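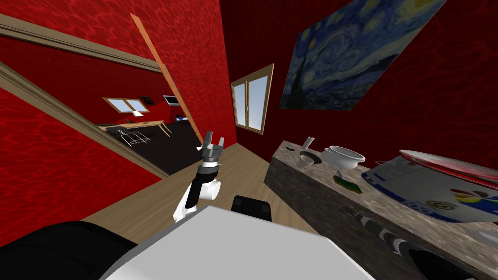

누라리(Nurari) 만드는 이야기 – 그랄콤브 공동 작업실 사진첩

처음 | 작업 일지 | 사진첩 | 부품 목록 | 방명록

안녕하세요, 오랜만에 사진첩을 손봅니다. 마지막으로 글을 올린 게 11월이었으니 방명록에 안부를 남겨 주신 분들께는 정말 면목이 없어요. 그사이에 누라리를 접은 건 아니냐고 물어보신 분도 계셨는데, 접기는커녕 팔이 하나 더 생겼습니다! 처음 계획은 작업대에 볼트로 고정하는 외팔 로봇이었다는 걸 기억하시는 분도 계실 거예요. 그런데 한 팔로 뚜껑 달린 통을 열게 하려다 통이 자꾸 밀려나는 걸 보고 나니(바이스에 물리면 된다는 말씀도 들었지만 그건 좀 분해서요) 어느 날 저녁에 저도 모르게 어깨 브래킷을 하나 더 그리고 있더라고요.

요즘은 실물보다 시뮬레이션 쪽에서 보내는 시간이 훨씬 깁니다. 작업실 문을 열고 들어가서 전원도 안 켜고 노트북만 펴 놓고 있으니, 옆자리에서 기타를 만드는 올리비아(Oliwia Kołodziej) 씨가 로봇은 언제 움직이냐고 핀잔을 주곤 해요. 화면 속에서는 아주 바쁘게 움직이고 있답니다. 붉은 벽에 나무 바닥을 깐 방을 하나 두고, 돌 상판을 얹은 긴 조리대를 놓고, 벽에는 고흐의 '별이 빛나는 밤'을 걸었습니다. 문틀 너머 옆방에는 책상과 의자, 텔레비전까지 있어요. 제 실제 작업실보다 훨씬 살 만한 집이지요.

벽 색에 대해서는 의견이 분분했습니다. 저는 무난한 흰 벽으로 시작했는데, 로봇 팔뚝이 흰색이다 보니 벽 앞에서 팔이 어디까지인지 저부터도 헷갈리는 거예요. 조란타(Jolanta Kwiatkowski) 씨가 그러면 아예 세게 가자며 붉은 돌무늬를 골라 주셨습니다. 처음 띄웠을 때는 눈이 아파서 하루만 쓰고 바꾸려고 했는데, 며칠 지나니 정이 들어서 그대로 두었어요. 팔뚝은 이제 확실히 잘 보입니다.

조리대 위 물건들은 조금씩 늘어났어요. 손잡이가 조그맣게 달린 흰 굽다리 그릇은 잡는 연습용으로 골랐는데 생각보다 훨씬 까다롭습니다. 옆면이 둥글어서 손가락이 닿는 높이가 조금만 어긋나도 그릇이 미끄러져 달아나거든요. 누워 있는 커다란 종이 상자는 그 반대로 너무 커서 문제고요. 손가락 벌어지는 폭으로는 어림도 없으니 두 팔로 양쪽에서 눌러 들어야 하는데, 그러려면 양팔의 박자가 맞아야 합니다. 그 박자 맞추는 일이 이번 여름 숙제예요. 숙제가 여름 안에 끝날 것 같지는 않지만요.

팔 두 개가 한 몸에 달리면 제일 먼저 부딪히는 게 자기 자신이더군요. 왼팔을 들어 올리면서 오른팔을 조리대 앞쪽으로 뻗는 동작은 제가 수도 없이 돌려 본 기본 자세입니다. 서로 멀찍이 떨어져 있어서 마음이 편해요. 여기서부터 조금씩 두 손을 모으면 어딘가에서 꼭 충돌 경고가 뜨고, 그러면 저는 또 처음 자세로 돌려놓고 차를 한 잔 끓여 옵니다. 찬장에 차가 줄어드는 속도를 보면 작업이 얼마나 잘 안 풀리는지 알 수 있어요.

손목과 카메라

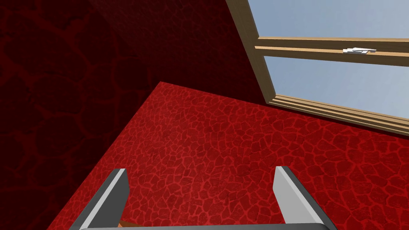
손목 관절의 영점을 잡는 일은 이번 작업에서 가장 오래 걸린 부분이었습니다. 실물 손목은 겔라르(Gellar) 씨네 철물점에서 얻어 온 알루미늄 봉을 깎아 만들었는데, 제가 키 홈을 아주 살짝 비뚤게 파는 바람에 모델과 실물이 처음부터 사이가 좋지 않았어요. 그걸 고치겠다고 모델 쪽 각도를 손으로 이리저리 돌리다 보니 나중에는 어느 쪽이 맞는지도 모르겠더라고요. 그래서 방 안에서 움직이지 않는 것 하나를 정해 놓고 거기에 맞추기로 했습니다. 제가 고른 건 창문 가운데 가로대에 붙은 작고 하얀 걸쇠예요. 나무색 위에서 유난히 밝아 눈에 잘 띄고, 한쪽 끝이 뾰족해서 방향까지 읽을 수 있으니 기준으로 삼기에 이만한 게 없습니다. 손가락은 활짝 벌려 둔 채로 손목만 조금씩 돌려 가며 걸쇠가 화면 어디쯤에 오는지 적어 나갔고, 그렇게 적은 줄이 183줄이 되었을 때 비로소 믿을 만한 값이 나왔어요.

적은 종이를 콘세이상(Conceição Sequeira) 씨께 보여 드렸더니 한참 들여다보시다가 이걸 왜 손으로 적었느냐고 물으셨습니다. 스크립트 몇 줄이면 된다는 말씀이었지요. 맞는 말씀입니다. 다만 저는 손으로 적어야 머리에 들어오는 사람이라서요(나이 탓이라고 해 두겠습니다). 그래도 그 뒤로 콘세이상 씨가 짜 주신 스크립트를 아주 고맙게 쓰고 있고, 제 종이는 작업실 냉장고에 자석으로 붙여 두었어요. 지나가는 분들이 무슨 장보기 목록이냐고 하십니다.

카메라를 손목에 얹을지 머리에 얹을지도 오래 고민했어요. 손목에 얹으면 손가락 사이가 훤히 보여서 물건 잡을 때는 참 좋은데, 팔을 들면 시야가 같이 돌아가 버리니 오래 보고 있으면 멀미가 납니다. 머리에 얹으면 점잖게 내려다볼 수 있는 대신 정작 중요한 순간에 팔뚝이 앞을 가려요. 파오라(Paora Mudgway) 씨는 둘 다 달면 되지 않느냐고 아주 간단하게 정리해 주셨고, 저는 배선이 늘어난다고 투덜거리면서도 결국 둘 다 다는 쪽으로 도면을 고쳤습니다. 손목 속으로 케이블을 한 가닥 더 통과시키느라 구멍을 넓힌 이야기는 하자면 길어요. 드릴 날을 하나 부러뜨렸다는 것만 말씀드릴게요.

손가락 이야기

그리퍼는 평평한 손가락이 마주 보고 오므라드는 아주 단순한 물건입니다. 처음에는 저도 관절이 있는 손을 만들고 싶었어요. 사람 손처럼 감싸 쥐는 걸 보면 얼마나 근사합니까! 그런데 힘줄 역할을 하는 낚싯줄이 며칠 만에 늘어나고, 늘어난 줄을 다시 당기면 이번에는 손가락이 펴지질 않고, 그러다 어느 밤에는 새끼손가락이 작업대 밑으로 튕겨 들어가서 손전등을 들고 기어 다녔습니다. 그날로 마음을 접고 판 모양 손가락으로 바꿨는데, 바꾸고 나니 이렇게 속이 편할 수가 없어요.

안쪽 면은 밝은 회색으로, 바깥쪽은 어두운 색으로 했습니다. 멋을 부린 건 아니고 손이 어느 쪽으로 돌아가 있는지 얼른 알아보려고 그랬어요. 실물에는 안쪽에 얇은 고무를 붙였습니다. 고무는 탈루크더(Talukder) 상회에서 자투리를 얻었는데, 주인 어르신이 로봇 손바닥에 쓸 거라는 말을 듣고 제일 좋은 조각을 골라 주셨지요. 접착제는 세 번 바꿨습니다. 첫 번째는 떨어졌고, 두 번째는 고무를 녹였고, 지금 쓰는 건 아직까지는 얌전합니다. 다만 냄새가 좀 심해서 붙이는 날에는

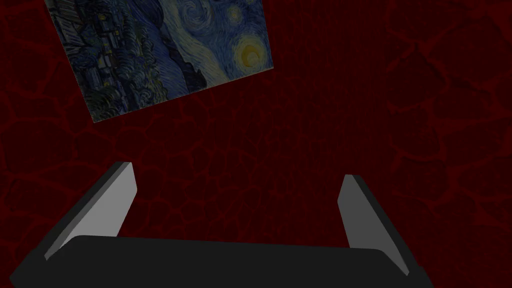
문을 다 열어 놓고 선풍기까지 틀어야 해요. 올리비아 씨 기타에 냄새가 밸까 봐 늘 눈치를 봅니다. 다행히 올리비아 씨도 칠 작업을 하는 날에는 저한테 미안해하셔서 서로 비긴 셈 치고 있어요. 고무 두께는 한 번 더 바꿔 볼 생각입니다. 지금 것은 그릇 같은 단단한 물건에는 좋은데 종이컵을 잡으면 컵이 먼저 져 버리거든요. 얇고 말랑한 쪽으로 가고 싶은데 그러면 금방 닳을 것 같고, 닳으면 또 갈아 붙여야 하고, 그러면 또 선풍기를 틀어야 하고요.

몸통과 어깨

흰 몸통 판은 조피아(Zofia Baran) 씨와 함께 만들었습니다. 원래는 합판을 그냥 잘라서 쓰려고 했는데 조피아 씨가 그 꼴은 못 보겠다며 모서리를 다 둥글려 주셨어요. 도색도 조피아 씨 솜씨입니다. 저는 옆에서 사포를 건네 드리고 라디오 채널을 돌리는 일을 맡았지요. 판을 붙이는 데 들어간 나사가 모두 39개인데, 그중에 하나는 아무리 해도 끝까지 안 들어가서 머리가 조금 튀어나와 있습니다. 누라리를 보러 오시거든 등 쪽 아래를 만져 보세요. 거기 있어요.

어깨는 아직도 말썽입니다. 팔이 하나일 때는 몰랐는데 양쪽에 매다니 몸통이 앞으로 쏠려요. 뒤쪽에 추를 달아서 버티고는 있지만 추를 달면 바퀴가 무거워하고, 바퀴를 큰 걸로 바꾸면 키가 커져서 조리대 높이와 안 맞습니다. 시뮬레이션에서는 추의 무게를 숫자만 고치면 되니 참 좋은데, 실물에서는 그걸 들어서 달아야 하니까 허리가 먼저 항복합니다. 파오라 씨가 배터리를 뒤로 옮기면 추가 필요 없지 않겠느냐고 하셔서 요즘 그쪽으로 다시 그리는 중이에요. 왜 그 생각을 못 했을까요. 배터리 칸 문이 앞에 있어서 예쁘다고 좋아하던 시절이 있었거든요.

돈 이야기도 궁금해하시는 분이 많아서 적어 둡니다. 영수증을 신발 상자에서 다 꺼내 더해 보니 지금까지 3,014파운드가 들었습니다. 남편에게는 아직 이 숫자를 말하지 않았는데, 이 사진첩을 읽고 있다면 저녁은 제가 사겠습니다. 모터가 제일 많이 먹었고, 그다음이 모터를 태워 먹고 새로 산 모터입니다. 몸통과 나무 부분은 작업실에 굴러다니던 재료가 많아서 거의 들지 않았어요.

다음 차례

이제 화면 속에서 하던 동작을 실물로 옮겨 볼 참입니다. 한꺼번에 욕심내지 않고 왼팔부터, 그것도 속도를 잔뜩 줄여서 해 보려고요. 비상 정지 버튼은 빨갛고 큼직한 것으로 새로 달았고, 콘세이상 씨가 첫날은 꼭 옆에서 버튼에 손을 얹고 있어 주시기로 했습니다. 작업실에는 돌 상판 조리대가 없으니 낡은 재단 테이블을 같은 높이로 괴어서 쓸 거예요. 그림도 한 장 걸까 하고 조란타 씨와 이야기 중인데, 벽을 빨갛게 칠하는 건 다들 말리시네요.

그랄콤브 근처에 사시는 분들은 저녁에 지나가다 불이 켜져 있으면 들어오세요. 벨은 고장 났으니 창문을 두드려 주시면 됩니다. 혹시 집에 안 쓰는 12볼트 전원이나 굵은 케이블 체인이 있으시면 더욱 환영이고요(차 드립니다, 남아 있으면요). 멀리 계신 분들은 방명록에 글 남겨 주세요. 답이 늦더라도 하나하나 다 읽고 있습니다.

2018년 8월 10일, 작업실 안쪽 책상에서 올립니다.

이전 앨범 | 다음 앨범 | 맨 위로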